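Zelov Color Words

Version 3 of the word list

Zelov is a list of color words as people write them in small classified ads. It has 4000 ads, and 3000 of them are labeled by hand. The rest is left without labels for people who want to try their own rules. The texts were collected and cleaned by Kristóf Bodnár, and the labels were checked by Ayuba Bonsu.

What is in the files

ads.tsv has one ad per line: the ad number, the text, and the category (furniture, toys, garden, clothes). labels.tsv has the ad number, the color word as it was written, and the basic color we gave to it. Spelling mistakes are kept in the first file and corrected only in the second one.
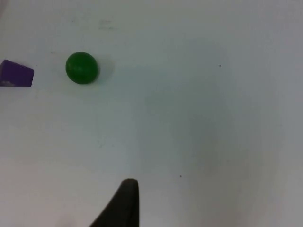
The basic colors are eleven, and the choice between two of them was sometimes difficult. Words like "petrol" or "sea" were labeled by both of us separately, and when we did not agree, the label is "unclear". Shades are not separate labels. A green ball that is lighter at the top and dark forest green at the lower side still gets one label, green, and an ad that says "forest green" gets the same. If you need the shade, please take it from the column with the original word.

Known problems

In furniture ads "natural" can mean a color or no paint at all. We labeled 600 ads again in November for this reason, but the clothes category was not checked for the same word. Phone numbers and names of sellers were removed, and in a few ads the sentence is now broken at this place.

Please send corrections with the ad number.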